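**Hornadance Fitted and Flat Sheets, Plain Weave**
Product page revised August 8, 2024. Replaces the February sheet.

Hornadance is the plain-weave bedding line made by Korletey for rental properties, small inns and staff housing. Sheets are sold flat or fitted, in single pieces or by the carton. Pillowcases are listed separately under Plukiso.

## Fabric

The cloth is a cotton and polyester blend in a one-over, one-under weave. It has a matte face and no right or wrong side. A sheet can be put on either way up, which saves time at changeover and spreads wear over both faces.

Plain weave was chosen over sateen for this line. Sateen is smoother when new, but the long surface threads catch on rings, zippers and pet claws, and they pill after repeated tumble drying. Plain weave feels crisper, breathes better and holds its surface longer. It also wrinkles more. Buyers who want a flat finish without ironing should take the sheets out of the dryer promptly and fold them while still warm.

The yarn is dyed before finishing and the color runs through the cloth. Light shades are less prone to visible fading along fold lines than dark ones. Chlorine bleach will strip any shade except white.

## Construction

Flat sheets have a deep hem at the head and a narrow hem at the foot. The sides are turned and stitched, with no raw selvage left exposed. A woven size tag is sewn into the foot hem, on the left when the sheet is laid out head up.

Fitted sheets have elastic on all 4 sides, enclosed in a stitched channel. Earlier stock had elastic at the corners only. The two versions can be used on the same bed, but the older one tends to creep on foam mattresses and should be kept for spring mattresses with a fabric ticking.

Corner seams are double stitched. These are the first part of a fitted sheet to fail, usually from being pulled over a mattress that is too deep. Measure depth at the corner with any topper in place, then choose the pocket size above that measurement.

## Colors

White, pale blue, sand and stone gray are stocked all year. Other shades are made to order, with a minimum of 300 pieces per shade.

Pale blue is matched to a retained reference swatch. Small differences between dye lots are normal. They are hard to see on separate beds but can show when a flat sheet from one lot is used over a fitted sheet from another. The lot number is printed on the carton label and should be given when reordering.

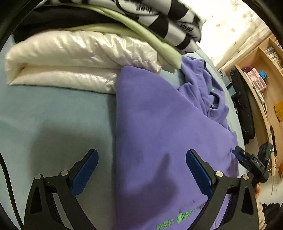

*Pale blue sheet on a bed.*

## Sizes

| Size | Flat | Fitted | Pocket depth |
|---|---|---|---|
| Twin | Yes | Yes | Standard |
| Twin long | Yes | Yes | Standard |
| Full | Yes | Yes | Standard or deep |
| Queen | Yes | Yes | Standard or deep |
| King | Yes | Yes | Deep only |
| Rollaway | Yes | No | — |

Sizes are cut with an allowance for shrinkage. A new sheet will be slightly loose until it has been through 3 full wash and dry cycles. Do not judge the fit before then.

## Washing and drying

- Wash before first use. The finish applied at the mill reduces absorbency and can feel stiff.
- Machine wash warm. Hot washing is acceptable for white.
- Do not wash with towels. Terry loops shed lint onto plain weave and add drying time.
- Leave out fabric softener.
- Tumble dry on medium. High heat shortens the life of the elastic in fitted sheets.
- Iron on the blend setting if required, slightly damp.

Body oil and sunscreen leave yellow marks that set in the dryer. Treat them with liquid detergent before washing and check the area before drying — a mark that has been through high heat will rarely come out fully.

## Stock levels

For rental use, Korletey suggests 3 sets per bed: one on the bed, one in the wash and one on the shelf. Properties that send linen out should hold more, depending on the laundry's return time. Rotate from the bottom of the pile so that wear stays even.

## Ordering

Orders ship from the Hiltivton warehouse. Stocked colors leave within 2 working days of payment. Mixed cartons are available, but sizes within a carton are banded and labeled, and the bands are not split.

Unwashed sheets in their original bands can be returned. Washed sheets are accepted only for a fault in weaving or stitching. Send the lot number and a clear photo of the fault, and allow 7 days for a reply.

Swatches of all stocked colors are free on request. Trade accounts and made-to-order shades are handled by Colin Treloar at the Hiltivton office.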